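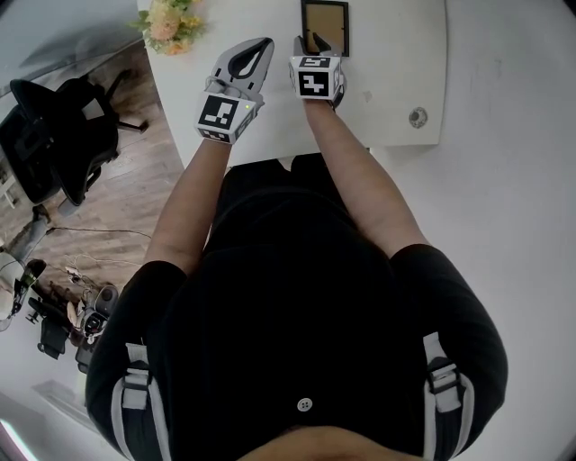

Subject: Re: [framing] Black frame, tan backing, what now?

Replying to the list in case anyone else is sitting on one of these. The original question, trimmed of its apologies:

> I have a black picture frame with a light brown backing, bought
> secondhand in April along with a box of other people's hooks. The
> backing has gone wavy in the middle and I can hear something
> sliding around behind it. The shop said to throw the backing out
> and buy "archival," then quoted me 70 dollars. The frame cost 7.
> Is the shop right? Can I take it apart on a normal table? Also,
> what do I put in it? I have a print from the Wurnasell fair and
> a map, and the map is a bit too big.

The shop is right about the word "archival" and optimistic about the number. If the print is something you'd cry over, replace the backing with acid-free board. If it's a poster you got free with a hat, flatten the old one under some heavy books for a week and get on with your life. I used the Sæther catalog, all 370 pages of it, which has never been so useful before or since.

Yes, a normal table is fine. Put a towel down first. Lay the frame face down on it and work from the back. If there are bendy metal tabs, lift them only as far as you need to, with something flat and dull. A butter knife will do. They're good for a handful of bends and then they snap off and go under the refrigerator. If it's stapled, pull the staples with needle-nose pliers and put them in a saucer, or you'll find them later with your foot.

The sliding thing is usually a loose tab or a chip of glass. Assume glass. Wear gloves when you lift the backing out, and tip whatever it is onto newspaper, away from the towel. My last secondhand frame had a dry-cleaning ticket in it and a small dead moth, both in excellent condition.

Clean the glass while it's out. Spray the cloth and keep the spray off the glass, especially near the frame, where it creeps under the edge and leaves a tide line you will look at every day. Let it dry completely before anything made of paper goes near it.

On the border: black frames show every scratch. A black furniture marker from the Humon rack at the hardware store covers small ones well enough. Test it on the back edge. There are several blacks, it's a whole subject, and I've lost an evening to it.

As for the print or the map, I'd frame the print. Don't trim the map. I know the scissors are right there. We had a thread on this years ago, when someone took half an inch off a Rendaditz valley sheet and then learned that half an inch was where the legend lived. Folding the margin under is nearly as bad, because it makes a ridge and pushes the backing wavy again, and then you're back here asking us about it.

If you do buy new board, measure the opening at both ends. Old frames are rarely square, and the list archive has something like 2,000 messages from people who measured only once. Several are mine.

Does anyone still have a source for the thin brass tabs? The place I used has switched to plastic ones.

--
To leave the framing list, send a blank message with "unsubscribe" in the subject line. Please don't send it to all of us.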